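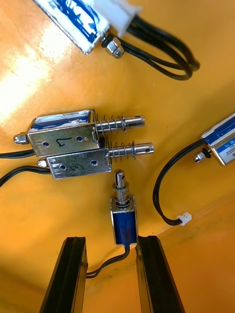
Monday, in which I am outwitted by a solenoid

I have spent most of October teaching a robot to pick up solenoids, and I would like it known that I can pick up a solenoid perfectly well myself. I've been able to for years.

The way it works at Cudeneo is that you sit at the desk with a pair of handles, the arm copies your hands, and the computer watches through the wrist camera and takes notes. Do it often enough and the arm is meant to get the idea. Duarte Tavares, who planned all this, reckoned 144 good goes would be plenty. I had 11 by lunch.

The trouble is the wires. Every solenoid trails a pair of thin black leads, and they wander off wherever they please. Close the fingers on a lead by mistake and you drag it sideways into the next one along. The ones with a number inked on the metal like to lie snug together, spring beside spring, and getting a finger between them is like parking a van in a letterbox.

Standing one up on the table is worse, in that it looks easy. You open the fingers either side, creep down, feel pleased with yourself, and then sneeze.

Adi Ismail had a turn after tea and did four in a row without a word. I asked how. She said she stopped looking at the fingers and looked at the plunger. I tried it and knocked one over.

We're on 61 now. Duarte has asked whether I'd mind coming in early tomorrow, and has put a cushion on the chair.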